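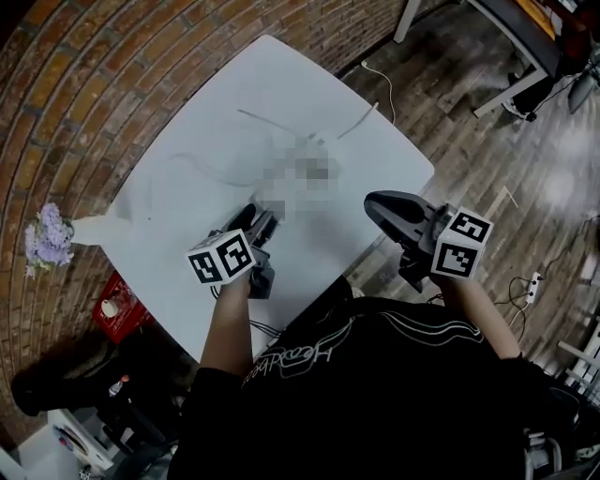

We closed on the house in Siltemstead last month. It took most of a year, and we looked at a lot of places first.

The listing said 2000 square feet. The appraiser measured less, because the back porch had been closed in and never permitted. Our agent, Aleksi Kiiskinen, used that to get the sellers to pay for a new water heater. I would have asked for money off, but he said they were set on the price and he was right.

We nearly bought in Poltanbridge. That one was a ranch on Quinlan Street with a big yard and an HOA that charged $445 a month. I asked what it covered and got snow removal, a pool and "reserves." We don't swim. My wife liked the kitchen a lot and still brings it up.

The new place has no HOA. It has two bathrooms, a one-car garage and a furnace older than I am — the inspector gave it a couple more winters. The survey cost extra and showed the fence sitting on the neighbor's side along the driveway. He says leave it. I got that from him in writing anyway.

Property tax is due in January. We still need blinds upstairs, and the back gate won't latch.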